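발표자 노트: 시뮬레이션으로 배우는 집기와 놓기
로봇 동아리 가을 발표회, 2021년 11월 4일 목요일
발표 팀: Milleren 로봇 동아리 조작팀

[슬라이드 1. 제목]

인사하고 바로 시작한다. 팀 소개는 짧게. 우리 팀은 조작을 맡고 있고, 이번 학기 과제는 시뮬레이터 안에서 로봇 팔로 과일을 접시에 올리는 일이었다고 말한다. 실물 팔은 이번 발표에 나오지 않는다. 실물을 기대하고 온 분이 있을 수 있으니 여기서 먼저 말해 둔다.

질문은 끝나고 받는다. 용어를 모르겠으면 중간에 손을 들어도 된다고 안내한다.

[슬라이드 2. 과제를 고른 과정]

지난 학기에는 블록 쌓기를 했다. 블록은 면이 평평해서 집게가 어디를 잡아도 비슷하게 잡힌다. 성공률은 잘 나왔지만 학기 말에 보니 배운 것이 많지 않았다. 그래서 모양이 고르지 않은 물체로 바꾸기로 했다.

후보는 달걀, 숟가락, 딸기였다. 달걀은 굴러가는 문제가 너무 커서 뺐다. 숟가락은 얇아서 바닥과의 접촉 계산이 불안정했다. 딸기는 한쪽이 넓고 한쪽이 좁아서 잡는 방향을 생각해야 하고, 굴러도 멀리 가지 않는다. 신입 부원도 목표를 바로 이해한다는 점도 있었다. 딸기를 접시에 놓으면 된다.

(여기서 물 한 모금. 다음 장부터 숫자가 나온다.)

[슬라이드 3. 환경 구성]

시뮬레이터는 동아리에서 관리하는 Zistar를 썼다. 선배들이 만든 것을 8월에 넘겨받아 장면 파일을 새로 썼다. 작업대는 무늬 없는 회색 평면으로 했다. 나뭇결 무늬를 넣은 버전도 만들었는데 학습 초기에 정책이 무늬에 반응하는 경우가 있어서 일단 뺐다. 무늬는 다음 학기에 다시 넣을 계획이다.

접시는 원형이고 안쪽에 턱이 있다. 턱 모델은 손이 많이 갔다. 충돌 형상을 단순하게 만들면 딸기가 턱을 뚫고 들어가고, 너무 촘촘하게 만들면 한 스텝 계산이 느려진다. 결국 보이는 형상과 충돌용 형상을 따로 두었다. 화면에 보이는 접시와 물리 계산에 쓰는 접시가 조금 다르다는 뜻이다. 뒤에서 이 이야기가 다시 나온다.

[슬라이드 4. 데이터]

시연 데이터는 부원들이 조이스틱으로 직접 조작해서 모았다. 총 172회를 기록했고, 그중 141회를 학습에 썼다. 나머지는 중간에 팔이 관절 한계에 걸렸거나 기록이 끊긴 것이라서 제외했다. 실패한 시연을 일부러 남겨야 하는지 팀 안에서 의견이 갈렸고, 이번에는 넣지 않았다. 질문이 나오면 아직 비교 실험을 하지 않았다고 답한다.

기록 방법은 간단히만. 관절 각도, 집게 열림 정도, 카메라 영상을 같은 시각으로 맞춰 저장했다. 시각 맞추기가 처음에 틀려서 첫 주 데이터는 전부 다시 모았다. 저장 형식은 Wullulis라는 내부 도구가 정한다. 도구 설명은 슬라이드에 링크만 있고 발표에서는 하지 않는다.

조작하는 사람마다 습관이 달랐다는 점은 말한다. 어떤 부원은 딸기 바로 위에서 수직으로 내려오고, 어떤 부원은 옆에서 비스듬히 들어간다. 두 방식이 섞이면 정책이 그 중간으로 들어가서 딸기를 밀어 버린다. 학습에 쓸 시연을 고르기 전에 접근 방향을 통일하는 규칙을 만들었다. 규칙은 한 줄이다. 위에서 내려온다.

[슬라이드 5. 성공의 정의]

여기서 천천히. 청중이 가장 많이 헷갈리는 부분이다.

처음에는 딸기 중심이 접시 가장자리 안에 들어오면 성공으로 셌다. 그런데 이 기준은 집게가 아직 딸기를 물고 있어도 성공이 된다. 그래서 집게가 물체에서 떨어져 있을 것, 딸기가 접시에 닿아 있을 것, 이 두 조건을 더했다. 정지 조건은 50스텝 동안 움직임이 기준값 아래인 것으로 정했다.

안쪽 원판 정중앙에 놓여야 하느냐는 질문이 연습 발표 때 나왔다. 우리 기준에서는 정중앙이 아니어도 된다. 턱에 걸쳐 있어도 접시에 닿아 있고 멈춰 있으면 성공이다.

[슬라이드 6. 장면 화면]

화면을 띄우고 잠시 기다린다. 뒷줄에서는 꼭지 방향이 잘 안 보일 수 있으니 레이저로 짚는다.
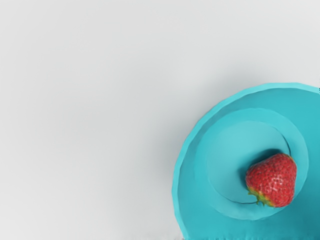

그림 1. 청록색 접시 안의 딸기. Zistar 렌더링 화면.

말할 것은 두 가지다.

첫째, 위치. 딸기가 안쪽 원판의 한쪽으로 치우쳐 턱에 겹쳐 있다. 앞 슬라이드에서 말한 정중앙 문제가 이런 배치다. 위치만으로는 실패로 처리하지 않는다. 한 장면만 보고는 정지 여부를 알 수 없으므로 판정은 항상 로그로 한다는 말도 덧붙인다.

둘째, 색과 그림자. 접시는 청록, 딸기는 빨강이라 배경과 분리하기 쉽다. 쉬운 조건이라는 점을 숨기지 않는다. 딸기 왼쪽 위로 진 그림자를 가리키고, 조명 위치를 바꾸면 이 그림자도 따라 움직인다고 설명한다. 조명을 바꾼 실험은 다음 장.

[슬라이드 7. 잘 안 된 것]

조명을 바꾸면 정책이 접시 테두리 위치를 틀리게 잡았다. 그림자를 테두리의 일부로 보는 것으로 추정하지만 확인하지는 못했다. 추정이라고 분명히 말한다.

접시가 화면 가장자리에 걸리는 배치도 어려웠다. 시연 대부분이 접시를 화면 중앙 쪽에 두고 모은 것이라 이런 배치가 부족했다. 다음 수집 때는 접시 위치를 넓게 뿌린다.

충돌 형상 문제도 남아 있다. 보이는 턱과 계산상의 턱이 달라서, 렌더링으로는 닿은 것처럼 보이는데 로그에는 접촉이 없는 경우가 있다. 담당 조는 Ostrowski 조이고 수정본을 시험하고 있다.

[슬라이드 8. 다음 학기]

무늬 있는 작업대, 다른 색 접시, 딸기 2개. 두 개가 되면 먼저 놓은 것을 건드리지 않아야 해서 성공 조건을 다시 써야 한다. 실물 팔로 옮기는 일정은 정해지지 않았다. 묻는 분이 있으면 그렇게 답한다.

신입 부원은 시연 수집부터 참여할 수 있다. 조이스틱 연습은 동아리방에서 한다. 프로그래밍 경험은 없어도 된다.

질문 받기. 시간이 모자라면 슬라이드 7의 충돌 형상 부분을 줄인다.

관련 글
시뮬레이터 Zistar 설치 안내 (신입 부원용)
Wullulis 기록 형식 정리
블록 쌓기 과제 결과 보고
조이스틱 시연 수집 규칙
Milleren 로봇 동아리 가을 발표회 순서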